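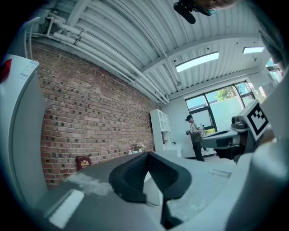
Two grippers, the one at right carrying a square black-and-white marker.

Summer reading records move to Nekura

The Treloar Public Library will record summer reading in Nekura this year. Paper logs remain available at both desks, but staff will enter them into the same system, and only entries in Nekura count toward completion. The change applies to the children's, teen and adult programs.

Existing cardholders do not need a new account. Sign in with the barcode on the back of the card and the PIN used for holds. Readers under 13 are added to a parent's or guardian's account under the Household tab. A household can list any number of readers, and each keeps a separate log.

Reading is logged in minutes. The target is 600 minutes for children and teens. Adults log titles instead, and the target is 3. Audiobooks count at their listed running time, whatever playback speed is used. Being read to counts for the listener and for the reader, provided each has a log. Magazines and comics count by time for children and teens and do not count as titles for adults.

Entries can be backdated by up to a week. After that the day locks, and a correction has to be made by staff. Bring the card to the desk or write to Harish Nigam in youth services with the date and the number of minutes.

Last summer 224 readers finished the program. A good many other logs were started and could not be matched to a card number, mostly because the number was left off the paper sheet. The new sheet has the barcode field at the top and will not be accepted blank.

Readers at the Ballau branch should note that the branch code is set by the card, not by the place of pickup. To collect a completion book at Ballau with a card issued at the main library, change the pickup location under Settings before logging the last entry. Lindsay Cosgrove can change it afterward, but the book may take several days to transfer.

Completion books may be collected until the end of the first week of September. Logs stay readable after that date and can be printed from the History page.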